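Notebook – transfer window model, October, started 8:40 am

Contract extension stuff again. Goal for today is get the "will he sign or will he walk" part of the model to stop being so sure of itself. Last run had it at 90-something percent for nearly every young player with under a year left, which is silly. Half of them leave.

Data first. 1427 rows after dropping the duplicates. A row is one player, one window, one club. Loans still mixed in with permanent moves, need a flag for that. The Gollo export has loan-to-buy listed as "loan" for the older seasons and as "transfer" for the newer ones, so anything that looks like a trend there is just the label changing. Don't trust the loan plot from last time, I've crossed it out two pages back.

Split by age at deadline. Under 21s are the mess. Clubs offer them extensions early, agents leak interest from abroad, extension gets signed two weeks later on better money. Then out on loan. The model reads the leak as a sign he's going. It's mostly a sign he's negotiating.

So – rumor count is a bad feature as it stands. Tried three versions:

Raw count of stories in the last 60 days. Bad. Big clubs get written about no matter what.

Count divided by the club's usual number. Better, still noisy for small clubs where one story doubles the figure.

Only stories that name a fee or a wage. Best so far. Fewer rows have anything in them but when they do it means somthing.

Going with the third one. Keep the second in the file in case.

10:15. Ran it. Held out 1000 minutes as the cutoff for "regular" – meaning league minutes the season before. Players over that line behave pretty much like the seniors whatever their age. Under it is where the surprises are. Might be worth two models, one each side. Don't love it, small samples below the line once you take out goalkeepers. (Goalkeepers out entirely now, they sign at odd times and for odd reasons, separate page some day.)
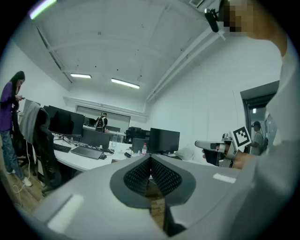 Checked the cutoff at 1090 as well, which was the number in the old Sumeris notes. No real difference. A handful of wingers drop to the other side and that's it. Staying with the round number, easier to explain to people.

Kandville is the test case I keep coming back to. Second tier, sells every summer, never extends before spring. Model says their left back signs. I'd say no chance, they've let the last few full backs run down and leave free. There's nothing in the features that knows about club habit. Add: share of the club's expiring deals renewed over the past five windows. Easy to compute, should have been in from the start honestly.

Lunch.

1:30. Club habit added. Left back drops from very likely to sign to slightly under even. Good. Also fixed two others I'd marked as odd. Made one worse – a midfielder at a club with a new owner, where the old habit means nothing any more. Could reset the habit number when ownership changes? We don't have ownership dates. Vũ sheet has a column for it but it's mostly blanks and where it's filled in it's only a year. Leave for now.

Calibration plot looks more like a line. Still too confident at the top end, but not embarrasing. Bottom end fine.

Wage data: gave up on it again. Reported wages are in three currencies, some weekly some yearly, some before tax and some after, and no way to tell which from the row. Converted what I could and the feature did nothing. Either wages don't matter (no) or the numbers are junk (yes). Column stays in the raw table, out of the model.

3:50. Question for whoever picks this up – what do we count as a signed extension when the club triggers an option year? Player didn't choose anything. Right now it's counted as signed. I think it should be its own outcome, signed / option / left. Will need a pass by hand, the Gollo file just shows a new end date. A jump of exactly one year is probably an option but not always.

To do
– loan flag, redo older seasons
– option year as third outcome
– rerun both sides of the minutes line with habit in
– ask if anyone has ownership dates
– rename the output columns, "p2_new_final" is no good to anyone

Saved the run as it is. Seed is in the top of the script.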